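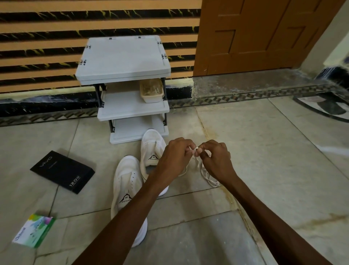 Flivalik vs Solberg fingers for shoelaces, anyone had real luck?

Grippers and End Effectors > Soft and thin stuff

tambunan_q
Posts: 242
Posted 29/10/2026

I've had both sets of fingers on the bench now, same arm, same controller, same wrist camera, and I'm not convinced either of them does what the brochure says. The job is lacing a sneaker. Plain white lace, both hands holding it, pinch, twist the end, feed it through, let go, grab it from the other side. A person does this with thumb and index finger and the rest of the hand just sits there, so you'd think two fingers per side would be plenty.

Flivalik: the pads are soft and they hold the lace fine as long as you don't need to turn it. As soon as you try to roll the tip between the pads it creeps sideways and you've lost the end. 18 good eyelets out of 59 tries, and I was being generous with what I called good.

Solberg: harder tips, much better at picking the lace up off the floor, terrible at knowing it has dropped it. The force reading with a lace in there looks the same as the force reading with nothing in there.

Before I send one set back, has anyone got further than this?

Qistina

skarn_doubter
Posts: 59

18 out of 59 is better than I got with the Flivalik. Were the shoes clamped? Every lacing demo I've seen from a vendor has the shoe bolted down, tongue pulled forward, and a lace as stiff as fence wire. Then you buy the thing and your lace is a limp tangle hanging off one side and the planner has no idea which bit is the end.

tambunan_q

Not clamped. Shoes side by side on the tile, toes pointing away. I know a clamp would lift the score. I don't want a score for clamped shoes.

pinch_of_salt

I'd blame the camera before the fingers. Think about where you look when you thread a lace. From head height your own forearms come in from both sides and your hands end up right over the part you care about. White lace on a white shoe over pale tile, and you want a depth camera to find the end of it? Mine fills the lace in as part of the upper. You could bolt surgeon's hands on and it would still miss.

tambunan_q

The head view is bad for that, agreed, but I'm running off the wrist camera for the last bit and it still slips. It slips while I'm watching it slip. That's fingers.

pinch_of_salt

Then try a black lace for one afternoon. If your numbers jump it was vision. Costs you a lace.

mmersha
Posts: 2

First proper post, so go easy. We tested the Andholm controller with the Solberg fingers in April and had the same trouble with the empty reading. What helped was giving up on force and checking the lace by tugging it a little after every pinch. If the other hand feels the tug, you've got it. Slow as anything, but it stopped us "threading" with an empty gripper.

I'd push back on the idea that two fingers is what people use, though. Watch the other fingers curl around the spare lace. They're keeping the slack out of the way while the thumb and index do the fussy part. Neither gripper has anything for that, so the slack swings around and pulls the tip off line.

Mahlet

skarn_doubter

The tug thing I'll buy. The slack thing I'm less sure about. You can drape the slack over the side of the shoe first and it mostly stays put.

mmersha

Mostly, on a stiff lace. Ours slid off whenever the arm went past. I don't have a clean comparison, I'll admit that.

tambunan_q

Mine goes over the side too and then the other strand catches on the finger mount. Going to try the tug check on the Solberg set tonight, and a black lace, fine. I'll leave the Flivalik pads off until I hear a good argument for them.

old_servo_hand

Has anybody tried the Skarnwood three-finger one? Their page says it handles "cord and cable" but all the clips are of thick cable.

skarn_doubter

Look at my user name. I had it for some 18 days. Lovely on a garden hose. Anything thinner than a pencil goes through the gap where the three tips meet, and support told me to wrap the tips in tape.

old_servo_hand

What kind of tape?

skarn_doubter

Hockey tape. It worked a bit, which annoyed me more.

pinch_of_salt

Please post the black lace numbers either way, Qistina. Even if I'm wrong.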